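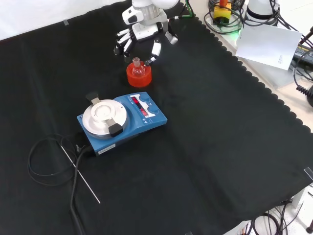 Rellance用の台まわり。ホットプレートスターラー、フラスコ立て、小フラスコ。

2021年12月20日 ノート191 p.26〜

年内にRellanceの溶解度の予備だけは終わらせたいので、午前中は台の配置をいじって終わった感じ。いじったと言っても物は少なくて、青いマグネチックスターラー、ガラスの丸底の小さいやつ、オレンジ色のフラスコ立て、あとは温度プローブ。これだけなのに毎回どこに置くかで迷うのはなんなんだろう。

まず布。黒い布を敷くのは9月にHeywoodの方でやっていたのを真似したんだけど、やっぱりいい! 透明なガラスは白い天板に直接置くとどこにあるのか分かりにくくて、前に一回、撹拌子を探しているうちに隣のバイアルを肘で倒した。黒だと首のすり合わせのところまで目で追える。縁が波形になっているのは単にそういう布しか手に入らなかっただけで、実験用でもなんでもない。かわいいと言われた。まあかわいい。

端は透明テープで留めた。留めないとケーブルを引っぱったときに布ごとスターラーがついてくる(前回やった)。ただ、このテープ、剥がすときに布の毛を連れていくので、次はもう少し粘着の弱いのを使いたい。Clestelの消耗品カタログに養生用のがあったはずなので、見積もりを頼むときに一緒に入れる。忘れそうなのでここに書いておく。

スターラーは斜め置きにした。まっすぐ置くとつまみが立つ位置から遠くて、腕がプレートの上をまたぐことになる。斜めだと手前側から回せる。つまみは青いのが二つあって、毎回どっちが温度でどっちが回転か一瞬考える。使い慣れている人には笑われそうだけど、午前中も一回逆に回した。すぐ戻したので記録には影響なし。ビニールテープで色分けしてもいいかな、と思いつつ、借りている人もいるので勝手には貼らないでおく。 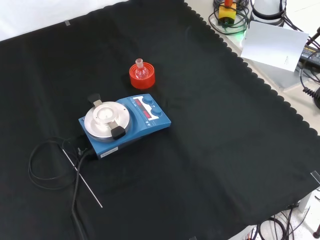 ケーブルはいつもどおりスターラーの左に逃がす。ゆるく輪にしておくだけで、結束バンドは使わない。片づけるたびに切ることになってもったいないし、きつく束ねると根元が曲がって気になる。電源コードも同じ側に出すと、右側に物を置く場所がちゃんと残ってくれる。

プローブは使うまで布の上に寝かせておく。細い金属の棒なので転がるかと思ったら、布の上だとわりとおとなしい。ガラスと違って落としても割れないけど、先端を曲げると面倒なので、台の端には置かないこと。

プレートの真ん中には金属のブロックを入れてある。丸底を平らなプレートに直接のせるのはどう考えても無理があるので、加温する分は全部ブロック経由にする。クランプは二つとも、対角で軽く当たるくらい。締めすぎるとブロックの座りが微妙に傾く気がする。気がするだけで測ってはいない。今度ちゃんと水準器をのせてみる。

条件メモ:
撹拌 300 rpm
保持 2時間
溶媒はNemcombeの標準手順のまま、変更なし
撹拌子は一番小さいの(白い箱の方。青い箱のは長くて首を通らない)

300より上げると小フラスコでは液が壁をのぼって、そこで乾いた粉が白い輪になって残る。9月のデータがばらついたのはたぶんこれ。上げたくなる気持ちは分かるけど、待った方が早い。
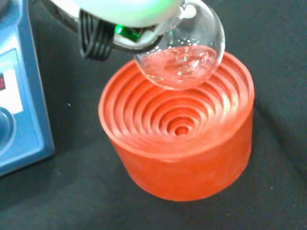
Nemcombe 合成プロセス室 小スケール班

フラスコ立ての話も少し。丸底を裸で台に置けないのは当たり前として、前はコルクのリングを使っていて、これが古くなるとぽろぽろ崩れる。崩れた粉がフラスコの底にくっついて、そのまま秤にのせるとばかにならない。オレンジの立てに替えてからは底を拭く回数が減った。厚みがあって背もそこそこあるので、首だけ持って真上から下ろせば、あとは球のところが勝手に収まってくれる。斜めから入れると縁に当たってカチッといやな音がするので、そこだけはゆっくり。

液量は球の半分くらいまでが扱いやすい。それより多いと傾けたときに首の方へ来るし、少なすぎると撹拌子が空回りしているみたいな音になる。泡が表面に残っているときは少し待ってから読む。待たずに読んで濁りと間違えたことがあるので、自分への注意として太字にしたい気分(ノートなので太字はない)。

置き場所はスターラーのすぐ奥に決定。ブロックから上げて、そのまま向こうへ移すだけなので動きが短い。左だとケーブルをまたぐし、手前だと袖がひっかかる。しばらくこれでいく。

色がこれだけ鮮やかだと、透明な液でも下の色がうっすら映ってほんのり色づいて見えることがある。最初は着色かと思って焦った。色を見るときは立てから上げて、白い紙の前で見ること。欄に「淡橙?」と書いてあった前のページの行は、見方を揃えてやり直すまで保留にしておく。

残り:
・養生テープの見積もり(Clestel)
・ブロックの傾き確認
・Heywoodに黒い布の洗い方を聞く。洗濯機でいいのか、溶媒がついたら捨てるのか
・コルクのリング、引き出しの奥にまだ残っているので処分
・小フラスコの栓、合うサイズが足りない。乾燥棚をもう一回見る

続きは次のページに書く。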